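Notebook, workshop side, Wednesday, Skurkby

Started late because Rūta Vaher and I got talking over the kettle, and I want to put some of that down before I forget it, since it seems to me more useful than the run log (which is on the shared drive for anyone who wants it).

Rūta has been on the evening clean here for 16 years. Her round covers our floor and the Mets offices downstairs, and the plan from Vomen, as she was told it in February, was that the arms would take over the picking up and she would "supervise". She wasn't cross about it, more puzzled. She asked me what exactly one supervises when a cup is being picked up! I said I would find out and then rather lamely admitted that the job description hasn't been written yet.

What she did say, and I have underlined it on paper, is that bending is the part she would gladly give away. The bins and the floor level stuff are what get her back by nine in the evening. The part she wants to keep is deciding what is rubbish. People leave all sorts on the floor, and half of it is wanted in the morning.

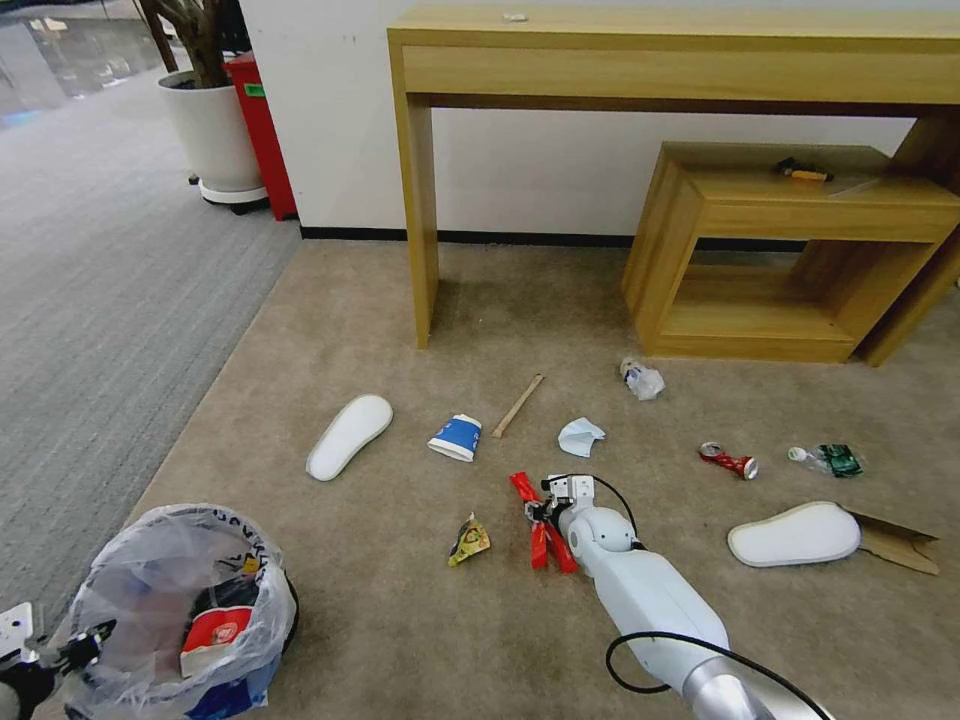

So we spent the afternoon on sorting questions, with Žydrūnas Siliņa at the controls and Rūta in the good chair telling us when we were wrong. Her rules are much better than ours. Crushed bottles and cans, always out. Wrappers, out. Anything that belongs in a shoe, put to one side and ask. Tools never go in a bin, whatever state they're in, and they don't go back on the floor either. Cardboard depends on whether it's flat, because flat usually means somebody is saving it. I had none of that last distinction in my sheet and I have been at this for months.

Did 29 picks before the break and stopped at 60. Žydrūnas thinks the slow part is us dithering over where things go, and I agree with him. Will try again with Rūta's rules typed up in her own words.

Things to chase:

Ask Priva whether the 9 o'clock start can move earlier on trial days. Rūta's bus is the trouble.

Her hours. She asked me straight out whether they'd be cut and I didn't have an answer, so I've written to Vomen tonight and copied her in. I'd like that settled before we go any further with the evening trials.

A second chair, please, if anyone has one going spare upstairs.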